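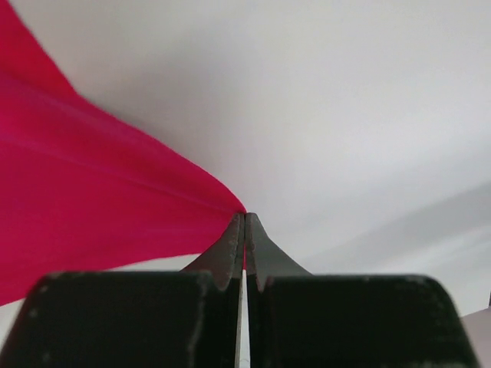 Magenta-red fabric with a slight sheen, gathered to a point.

How to hand wash and dry a satin scarf or lining fabric

Thin, shiny fabrics put a lot of people off washing at home. Most of them will cope with it if you keep the water cool, use very little detergent and don't wring anything. The method on this page works for polyester satin, acetate lining and most washable silks. It doesn't apply to velvet, anything with a glued trim, or a garment with shoulder pads or interfacing, which should go to a dry cleaner.

Allow half an hour for the washing and most of a day for drying. In a humid summer it can take longer.

What you need

A clean basin, laundry tub or bathroom sink
Mild liquid detergent for delicates or wool
White vinegar
Two light-coloured bath towels
A white cotton cloth or old handkerchief
A padded or plastic hanger, or a flat airer
An iron and a pressing cloth

Check the label first

Look for the tub symbol with a hand in it. A plain tub with a number means machine washing is fine, and hand washing is too. A tub with a cross through it means don't wash. If there is no label, as is usual with remnants and older scarves, do the colour test and wash a small corner before going any further.

Acetate is the one to be careful with. It gets weak when it's wet, it marks if it's creased in the water, and nail polish remover containing acetone will dissolve it. If you have an offcut and don't know what it is, put a drop of acetone on a few threads over a saucer. Acetate goes sticky. Polyester and silk don't.

Test for colour loss

Reds, magentas, purples and navy blues are the usual offenders. Wet a corner or the inside of a hem with cool water and a trace of detergent, press the white cloth on it and hold for a minute. A faint tint on the cloth means you should wash the piece by itself and get it out of the water quickly. A strong stain means the dye isn't fixed, and no home treatment will fix it reliably. Salt and vinegar are often recommended for this. I have tried both on loose polyester dye and on loose silk dye and could not see any difference.

Washing

1. Clean the basin. Any bleach or cream cleanser left on the surface can spot the fabric.

2. Run in enough cool water to cover the piece well. Five litres is plenty for a scarf. A dress lining or a couple of metres of yardage needs the laundry tub.

3. Add the detergent and swish it through before the fabric goes in. Half a teaspoon does for a scarf. For a full tub, use a tablespoon.

4. Put the fabric in unfolded and push it under with flat hands. Move it gently up and down for two or three minutes. Don't rub one part against another, as this roughs up the floats in the weave and leaves a dull patch that won't come out.

5. For grease or makeup, put one drop of detergent on the mark and press it with your fingertips. Leave it a minute, then press again.

6. Don't soak. Three to five minutes in total is enough, and less for strong colours.

Rinsing

Let the water out and lift the fabric with both hands under it so its own weight doesn't stretch it. Refill with water at the same temperature and rinse until there are no suds, usually two or three changes. Add a tablespoon of vinegar to the last rinse if your water is hard. Follow it with a quick plain rinse.

Getting the water out

Gather the fabric loosely and press it against the side of the basin. Spread it on a towel, roll the two up together and press along the roll with your forearms. Unroll it and repeat with the second towel. Don't twist the roll. Creases twisted into wet acetate may be permanent.

Drying

Hang scarves over a padded hanger or lay them on the airer, indoors or in full shade. Direct sun fades magenta faster than almost any other colour. Use no pegs on the body of the fabric, and keep it off timber rails, which can leave a brown line. Smooth the edges with your fingers while they're damp.

Keep it out of the tumble dryer, even on cool.

Ironing

Iron on the wrong side while the fabric is very slightly damp, with the iron on its lowest setting and a cotton pressing cloth in between. Steam is all right on polyester. On silk and acetate it may leave water spots, so switch it off. Press in straight lines along the grain and lift the iron between passes.

If a fold line stays put, damp the pressing cloth (leave the fabric alone), press for a few seconds and let it cool flat before you move it.

Common problems

Water rings after drying: wet the whole piece again and dry it evenly. Dabbing at the ring only makes a bigger one.

Stiff feel: detergent is still in it. Rinse twice more.

Static: hang it in the bathroom while somebody has a shower.

Puckered seams: the thread has shrunk and the fabric hasn't. Hold the seam taut and press from the wrong side. It will improve but may not go completely flat.

Store it rolled around a cardboard tube covered in white tissue, or hang it somewhere dark.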